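Subject: Re: [small-servers] Corrected ECC errors climbing on one channel, worth acting on?
Reply-To: small-servers list

On the small-servers list, the operator of the Flandholm mirror wrote:

> The box has been up since July with no trouble. Last month the kernel
> began logging corrected errors, all on the same channel. The counter
> now stands at 3812. No uncorrected errors so far. I ran a memory test
> overnight and it came back clean. Two questions:
>
> a) Is a corrected error count like this a reason to replace a module,
> or is ECC simply doing its job?
>
> b) If the test passes, what is there left to look at?
>
> Modules are Trulard, bought as a matched set. Firmware is whatever the
> board shipped with.

Taking (b) first, as the answer affects (a).

A clean overnight test says less than people expect. Many testers report only what the processor sees after correction, so a single-bit fault that ECC repairs will never appear as a failure. Check whether your tester can read the memory controller's error registers on your chipset. If it can't, the run you did shows that the data came back right, and you knew that already from the lack of uncorrected errors. Some boards let you turn ECC off in the firmware for the length of a test. If yours does, turn it off, run the test, and write down the failing addresses. Turn it back on before the machine mounts anything you care about.

The next thing is the shape of the errors over time. A total of 3812 could be one bad cell in a page that is read constantly, or it could be faults scattered over the whole module. These call for different treatment. Log the counter at fixed intervals (a cron job writing the value and the time to a file is enough) along with the address, rank and bank if your driver gives them. My rule of thumb:

Same address every time: one weak cell. Offline the page and carry on. Most kernels can do this for you once a threshold is passed, but check that the daemon is running, as several distributions ship it disabled.

Same bank, varying rows or columns: part of a chip is going. Replace the module when convenient.

Same channel, everything else varying: suspect the slot, the contacts or the timings before the module.

From the log extract you posted earlier in the thread, yours looks like the third case. The rank is the same throughout but the addresses have no pattern that I can find.

That means opening the machine. Power off, unplug, lay the case on its side so the board is flat, and do one change at a time with a logging period between each. Reseating the modules is a valid first change. It cleared the errors on one of our Prikora machines, and they have not come back in 18 weeks. Look for dust in the slot while the module is out. Do not use abrasive on the contacts. Isopropyl and a lint-free cloth will do.

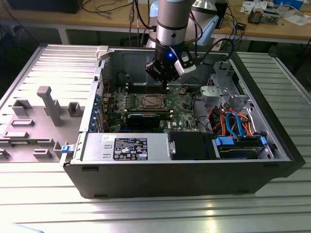
Tower laid flat with the side off; memory slots next to the CPU socket.

If reseating makes no difference, swap the suspect module with one from another channel and record both positions. When the errors follow the module, it is the module. When they stay with the channel, you are looking at the slot, the socket or the controller. On socketed boards it is worth taking the processor out and looking at the contacts under a good light, and checking that the cooler has not been tightened unevenly. Uneven pressure on the socket can affect one memory channel and leave the others alone. I have seen it twice, both times on machines where the cooler had been changed shortly before.

Temperature deserves a column in the log as well. If the modules have sensors, record them at the same interval as the counter. A marginal module will often be quiet in the morning and noisy during the backup window. On the Balogun file server the error rate followed the inlet temperature closely enough that we could read the air conditioning schedule from it. Slowing the memory by one speed step stopped it, with no difference in throughput that our users reported.

You say the firmware is as shipped. Read the release notes before you buy anything. Memory training is firmware code, and vendors do fix it. Note that an update will usually reset your memory settings, so write them down first, and confirm afterwards that ECC is still enabled. Do not take the setup screen's word for it; check what the kernel driver reports at boot.

Now (a). ECC is doing its job, yes, and a low steady rate on an old machine can be left alone. I would act on a rising rate, whatever the total. While a bit is already bad in a given word, the next fault in that word is not correctable, and on most systems that is a halt. For a mirror the cost is a reboot and a resync. For anything holding the only copy of something, I would have had the module out by now.

For what it is worth, our own thresholds are 6 corrected errors in a day on any one module before a ticket is raised, and replacement at the next maintenance window if the following 2 days are no better. They are fairly arbitrary. They were chosen to keep the ticket queue short and have been left alone ever since.

If you do end up sending a module back, check the Trulard warranty terms on matched sets before you post a single stick. Some suppliers want the whole set returned, and you will need spares to keep the box up in the meantime.

Please post the per-rank counts after reseating. Uptime at the time of each reading would help too, as the counter on some drivers goes back to zero when the module is reloaded.

--
small-servers mailing list
To unsubscribe, send a message with "unsubscribe" in the subject line to the list request address.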